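Small Parts Storage and Labeling Study: Interim Report to the Grirnby Fund

Prepared by Tülin Ateş, Preldale Workshop Network, 10/27/24

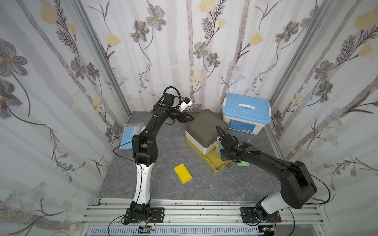
The grant covers a comparison of two labeling schemes for small hardware held in shared community workshops. The first scheme labels by part name and size. The second uses a short location code tied to a printed index. Work in the reporting period took place at the Preldale and Kirklow sites.

1. Status against plan

Stock sorting is complete at Preldale and partly complete at Kirklow. The Preldale inventory stands at 2000 entries after duplicates were merged. Most duplicates were fasteners entered once in inches and once in millimeters by different people. Entries now carry a single unit field, and the original wording is kept in a notes column.

The index was printed in two versions, one sorted by part name and one by location code. Users at Preldale asked for the name-sorted version at the bench. The code-sorted version is used only when restocking and has been moved to the store room.

2. Retrieval trials

The trial at Preldale used 44 retrieval tasks, of which 40 were completed within the time limit. The four failures all involved washers. In each case the user found the correct row but stopped at the wrong thickness. We have added thickness to the front label for washers and shims, and will repeat those tasks before the Kirklow trial starts.

No conclusion is drawn yet on which scheme is faster. The location code group had more practice with the index by the end of the session, and the order of tasks will be changed to control for this.

3. Label materials

Paper labels under clear tape lifted at the corners in the Kirklow store, where the heating is off overnight. Murdo Skinner tested the Vuorinen label stock as a replacement. Adhesion was acceptable on smooth plastic and poor on painted metal. Painted cabinets will keep card inserts in the existing holders — this adds a small amount of cutting work but no new purchase.

4. Budget

Spending is within the approved total. The label line is overspent because of the second material. The travel line is underspent by a larger amount, as the Kirklow visits were combined. We request approval to move the difference between these two lines. Staff time is unchanged.

5. Next period

Kirklow sorting will be finished first, followed by the repeat washer tasks and the full Kirklow trial. Analysis is scheduled for January. The inventory template and label layouts will be sent to the Fund with the final report, together with the task sheets used at both sites.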